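**Pasura at the Fourie: did they cut the encore?**

**dsaavedra_drums**
Back from the early show. 17 songs, lights up at 9.40, no encore. The set was word for word the one they played in May, down to the joke before "Nendent". Anyone at the late one?

**perihan_k**
Late show here. Same set, but we got two extra at the end. Rüegg played the second one alone at the piano.

**emilh**
So people paid the same and got less. Poor.

**perihan_k**
The early show was advertised as 89 minutes with a hard finish. It was on the ticket page. 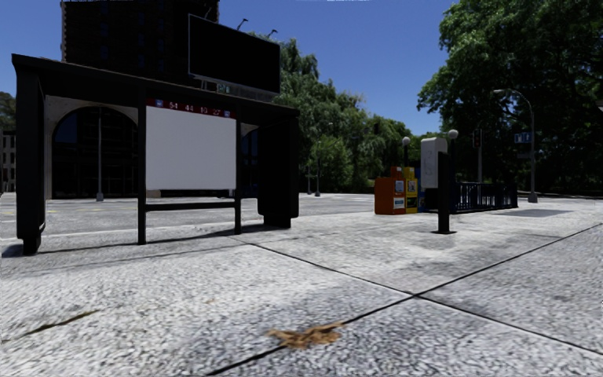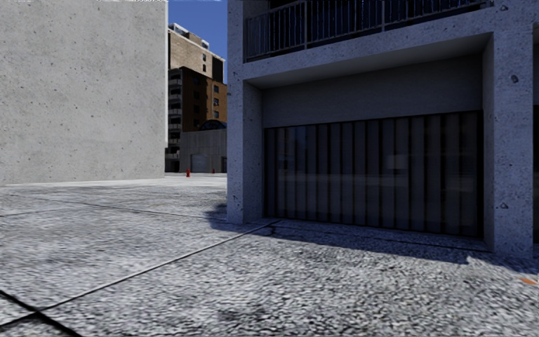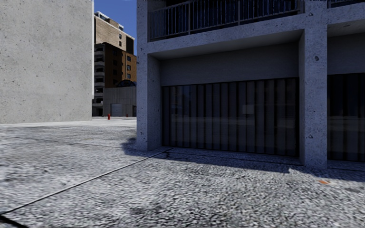

**emilh**
Small print. If you sell two shows in a night, play two full shows.

**philomena_b**
I don't mind a fixed set. They have a new bass player and five weeks to learn the lot. I'd take a tight set over a loose one. The sound was my problem. Vocals were buried from where I stood, left of the desk.

**dsaavedra_drums**
Vocals were fine on the balcony. Bass was too loud though.

**emilh**
Agree on the bass. Still think a band on its fourth album could swap a couple of songs.

**perihan_k**
Stesa opened both nights last time and changed half their set, so it can be done. Does anyone have the order for the late show? I lost track after "Low Water".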